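Plesholm Skin Clinic
Stitches and small wounds: your questions answered

Going home with stitches can feel a bit daunting, especially if it's your first time, and we know that half of what we tell you on the day tends to fly out of your head by the time you've reached the car park. So these are the things people ring us about most often, written down for you to read with a cup of tea. They are meant for adults who have had a mole, cyst or small lump taken away at the clinic. If your letter or your own nurse has told you something different, please go by that.

What sort of stitches have I got?
Your discharge slip will tell you, under "closure". Some people have stitches that dissolve by themselves, some have the kind we need to take out, and quite a few have both, with a layer underneath that you'll never see and a row on top that you will. The ones that come out are often dark, and each is tied off with its own small knot with short ends left sticking up. Those ends can catch on a jumper or a pillowcase, so do leave the dressing on for as long as we've asked you to, and please don't trim them yourself, however tempting it gets!
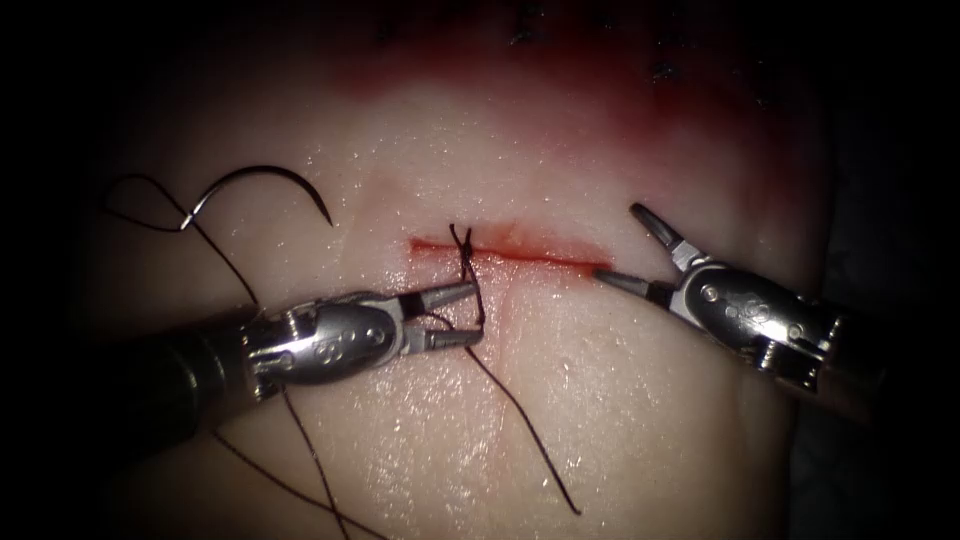
When can I have a shower?
Keep the dressing completely dry for the first 2 days. After that a quick shower is fine for most people, as long as you don't aim the water straight at the wound, and you should pat it dry afterwards with something clean and soft. Baths, hot tubs and swimming will have to wait until the stitches are out and the skin has closed over. We get a lot of grumbles about this in July, when everyone is packing for the seaside, and we do sympathise, so if you have a holiday coming up tell us when you book and we'll try to find you a date that suits.

Is it normal for it to be sore, or to bleed a little?
Yes to both, within reason. The numbing injection wears off over the few hours after you leave us, and paracetamol is usually enough to take the edge off (follow the packet, and check with a pharmacist if you take other tablets). A spot of blood on the dressing is nothing to fret over. If it keeps coming, sit down, press firmly with a clean pad for fifteen minutes by the clock, and don't keep lifting it to peek. If it is still bleeding after that, ring us, or ring 111 if we're closed. Heavy bleeding that soaks straight through needs A&E.

How will I know if it's infected?
A thin pink line along the wound and a bit of tightness are part of healing. What we'd like to hear about is redness that is spreading, skin that feels hot, swelling or pain that gets worse after the first couple of days, pus, a nasty smell, or a temperature. On darker skin the redness can be hard to make out, so go more by heat, swelling and how it feels. Don't wait for your next appointment with any of these.

When do the stitches come out, and does it hurt?
It depends where they are. Faces heal quickly, so we often see you within a week, while backs and legs need longer, usually up to a fortnight. Your date is on the slip.
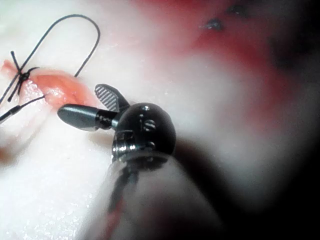
As for whether it hurts, most people describe a small tug, and plenty tell us they'd worried for days over something that took a few minutes. Emlyn Prothero, our senior nurse, does most of the removals and is very used to people who would sooner look at the ceiling and talk about the garden. Eat something beforehand, and if you're inclined to faint do say so when you come in, and we'll have you lying down.

Can I go back to work or exercise?
If you sit at a desk, you can often go back the next day. Lifting, digging, running and anything that pulls on the wound should wait until we've seen you. Ask us if you're unsure, and ask for a note if your employer is being awkward.

What about the scar?
Scars look their worst before they look better, often quite red and lumpy for some months, and then they tend to flatten and fade over a year or more. Once everything has healed over you can massage it gently with a plain moisturiser, and keep it covered or use a high-factor sun cream when you're outdoors.

Who do I ring?
The nurses' line is extension 861, open from 8 in the morning on working days. If it goes to the answering machine, leave your name, your date of birth and a number we can reach you on, and one of us will ring you back that day.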